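Section 9: Fitting the hard drive in the tower

This section covers the Dell towers on the Curcombe bench. Read it through once before starting. Allow some 20 minutes for a first attempt.

CAUTION: Switch off, pull out the mains lead and hold the power button in for a few seconds. Touch bare metal on the chassis before reaching inside.

1. Lay the tower on its side and take off the side panel.

2. Find the processor socket and the memory slots on the green board. The processor is fitted later, in Section 12. Keep fingers and tools away from an empty socket.

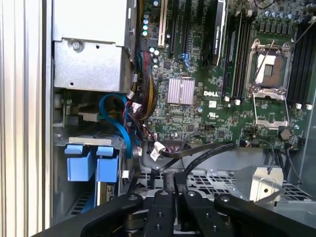 Bent contacts in the socket cannot be put right at the bench. If you think something has touched them, stop and tell Regula Camenzind.

3. Check that the drive is seated in its blue plastic caddy. The pins on the caddy rails should sit in the screw holes along the sides of the drive.

4. Hold the caddy by its edges, line it up with the bay and slide it in with even pressure.
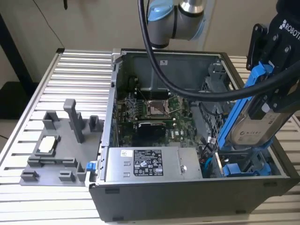 Does the power supply have to come out first?
The drive bay can be reached with the power supply in place, so leave it screwed down.

5. If the caddy sticks, draw it back out and look for a cable caught behind it. Do not force it.

6. Move any SATA cables that loop across the drive cage to one side. Leave the ends on the motherboard plugged in.

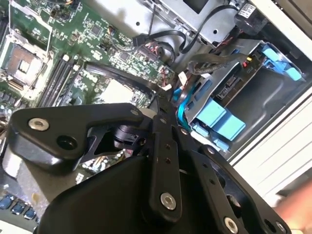
7. Push the SATA data plug on to the drive, then the power plug. Both are keyed and fit one way round only.

8. Tug each plug lightly. Tuck the slack against the chassis, well clear of any fan. 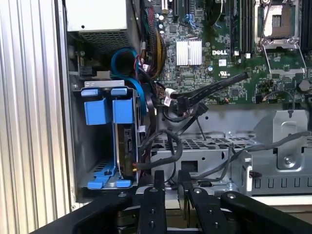
Fig. 9.2 Drive bay with blue carriers, and the motherboard beside it

NOTE: Write the drive's serial number on the Gyamfi sheet before closing the case. Spare caddies are in drawer 2042.

9. Refit the side panel and stand the tower upright.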